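Can a machine sort the junk bin yet?

Every April the same question comes back to this page: is it worth waiting for a robot that tidies the workshop, or should you just buy more shelves? Buy the shelves. I say that as someone who likes machines and has spent more money on them than my garage would suggest.

The chore I get asked about most is the mixed bin. Everybody has one. It sits at the end of the bench and collects whatever was in your hand when the phone rang, and twice a year somebody has to tip it out and put things where they belong. It is dull work, which makes people think it must be easy work. A machine that can weld a car door ought to manage a stray glove.

A car door arrives in the same place, at the same angle, all day long. Your glove doesn't. Gloves are a nuisance for a gripper. They fold when you pinch them, they hang differently every time, and a finger of one will drape over the thing next to it and bring that along for the ride. Clear plastic is another old complaint, because a camera tends to see the bottom of the bin through it. Thin handles lying flat on a hard floor are a third. Your own fingers get under a thin handle without any help from you. A pair of stiff jaws has to come in at the right height or it scrapes.

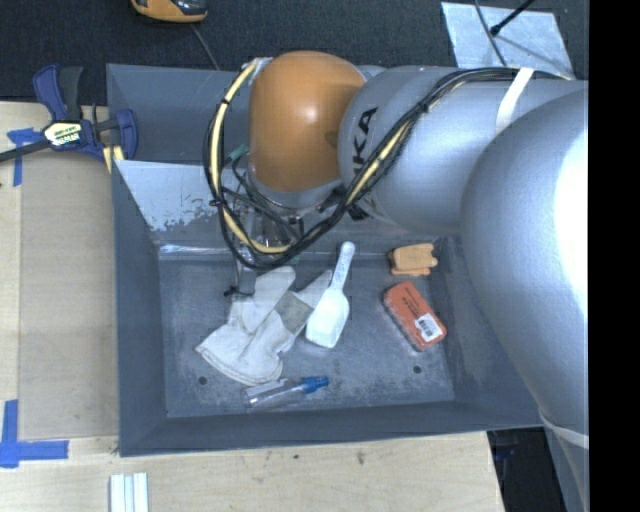
Severin Widmer wrote in to say I was being unfair. A glove, a scoop and a little bottle with a blue top are fair stand-ins for what ends up in a real bin, he says, and an arm that can pick out a soft thing lying against a hard one deserves some credit even if it takes its time. He runs two arms at Carnport and would rather have them slow and on the job all night than not have them.

Fair enough, and I'll give him the night shift. If you have one bin, one bench and the same kinds of parts coming through month after month, an arm may earn its place. But look at what has to be settled before it lifts anything. The bin has to stay put, so it gets clamped. The table can't wander either. The arm needs room to swing and a place to run its cables. Then somebody has to decide where each thing goes, and that was the part of the job you were trying to get out of.

Here is how I'd test any machine that claims to tidy up, whether it comes from a shop-floor supplier or a store that sells vacuum cleaners.

Ask to bring your own junk. A demonstration with the seller's blocks tells you about the seller's blocks. Take a work glove, a clear bottle and a bag of something soft.

Watch the last item, not the first. Picking from a full bin is often the easy end. The thing left flat in the corner, up against the side wall, is where you'll see the trouble.

Ask for a long run. When Nadja Lanz went to see the Brillano unit she asked for 200 picks in a row and got 92 before they broke for coffee. She didn't buy one. Ask how many times a person stepped in, too, and whether those picks were counted as good.

Time the whole chore. Setting up, clearing the jams and picking up what got dropped all belong on the clock.

Meanwhile, the bin still needs doing. My own way hasn't changed much:

Tip it onto an old sheet, never straight onto the bench. You can gather the corners afterward and shake the grit outside.

Pull the soft things first - gloves, rags, dust masks. They hide the small stuff. Gloves go in the wash or the trash, and a single glove with no partner by the end goes in the trash.

Next, anything with liquid in it. Tighten the cap, wipe the bottle, read the label. If there is no label, write one today or take it to the hazardous waste drop-off. Don't sniff it to find out.

Scoops and spatulas want a hook near whatever they're used with. A scoop in a drawer will be back in the bin by summer.

Scrub a metal bin with dish soap and a stiff brush, then dry it right away. Where the paint has chipped, a dab of primer keeps rust from starting. Don't bother chasing scratches on the floor of the bin, you'll only make new ones.

With a radio on, the whole thing takes me less than an evening. I don't know of a machine at a household price that could do the same with my bin, and the folks at Ruchti, who would dearly love to sell me one, changed the subject when I asked. I'll ask them again next April and report back.

Related tips
Robot vacuums and rug fringe: what we learned at Skollow
Getting epoxy off a work glove (mostly you can't)
Ronja Sjöberg's pegboard layout for small garages
Window-cleaning robots, second try
How to clamp a box without crushing it
Annelies Brunner on labeling jars that all look alike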